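4.2 Timing of official silences

Municipal authorities in Skistska and Nikberg both marked the first anniversary of the Mokent ferry loss with a public silence, but the two programs differed in length and in who was told to stop work. Skistska issued a written order to 27 public bodies. Nikberg relied on a radio notice read in the morning and again at noon. 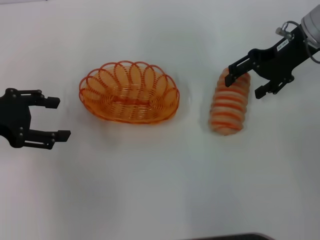
Compliance was coded from employer logs. Of the 163 logs returned, 25 gave no start time and were dropped from the timing analysis but kept for the attendance counts. Hou and Ho coded the remainder separately and settled disagreements by discussion.

12 shares 3 comments

Length of silence was entered in seconds. A silence of 60 seconds was the base category, and longer periods were entered as separate terms. Offices in Nikberg tended to start late, which we attribute to the wording of the notice: it named the hour but gave no signal for the start.

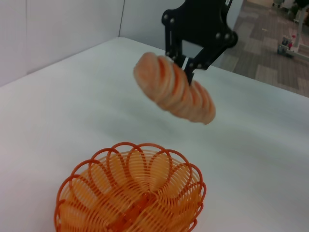
Coders divided each ceremony into segments at every change of speaker. Segments were kept in order and treated as parts of one event, much as the ridges of the orange object between the black fingers are set apart by darker lines while the object remains one piece. Hymns were attached to the segment before them. Wreath laying was coded on its own, even when a speaker talked over it.

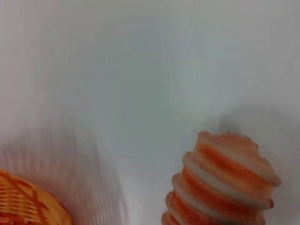

Figure 3. Photo: Chia-hao Ho.

Attendance at the January ceremony in Mok was excluded from the pooled model. The town held its event indoors and admitted relatives only, so its totals are not comparable with open gatherings. Adding Mok back changes the sign of no coefficient. Fengying Hou repeated the model with employer size as a control, and the estimate for written orders remained positive.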